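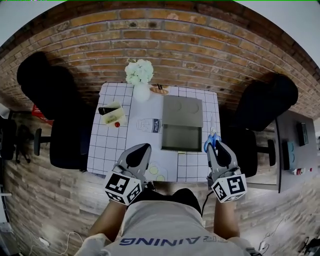
Unit 4: Comparing Hand-Held Grippers
Course notes, January
Prepared by Mahlet Abera, with corrections by Reijo Partanen

4.1 What this unit covers

In Unit 3 we worked with the arm and its controller. In this unit there is no arm. The operator holds one gripper in each hand and does the task directly, and we record the position of each hand and the opening of the fingers. We compare two fingertip types, which in the lab are called Trorlow (pointed) and Stulby (wide and flat). The gripper body is the same for both, so the differences you find should come from the tips.

Please read section 4.3 before you come to the lab. Last year several groups read it only after their first recording, and had to do the recording again.

4.2 Tracking

Each gripper carries a cube with printed marker patterns near its base. A camera that sees one face of the cube well can compute the position of the gripper. If it sees two faces, the estimate of the rotation is usually much more stable. With one face only, and at a steep angle, the rotation can jump between two solutions. You will see this as a sudden flip in the plot.

What to check:
Is the cube fixed firmly? Push it lightly with a finger. If it moves, tell the instructor.
Does your sleeve or your wrist cover the cube when you reach across the table?
Does the cable pull on the gripper when your arm is fully extended?

The Clidar software writes one log file for each hand. Frames without a valid marker are written as empty lines, they are not removed. Do not delete these lines, you need them in 4.5.

4.3 The task

Scissors are the main object in this unit. They are difficult for a gripper with two fingers: the handles are thick and smooth, the blades are thin, and the weight is not in the middle. Pick up the scissors, move them to the tray, put them down, and return both hands to the near edge of the table.

Do the task first by the handle, then by the closed blades. Keep the blades closed and pointed away from you in both cases. The other hand may hold the tray still, but it may not touch the scissors.

Each group makes 8 recordings with each fingertip type. A drop is also a result. Let the recording run to the end and write the drop in your table.

4.4 Settings

Maximum length of one recording: 900 frames
Start and end position: both grippers closed, at the near edge
Change of tips: only with the gripper unplugged

4.5 Worked example

Reijo made one recording with the pointed tips. The right-hand log has 816 lines, and 313 of them are empty. The share of lost frames is 313 / 816 = 0.384, or 38.4 percent. This is too high. When we plotted the losses against time, most of them were in the part where the wrist turns toward the tray. The Kemppainen method (see Unit 2) fills short gaps well, but it should not be used for a gap as long as this one. The correct answer is to record again with the wrist turned less.

4.6 To hand in

One table for each fingertip type, with the share of lost frames, the number of drops, and the time from first contact to release. Add half a page of text on this question: which tip would you choose for the scissors, and would you choose the same one for a small round object? Give your reasons from your own logs.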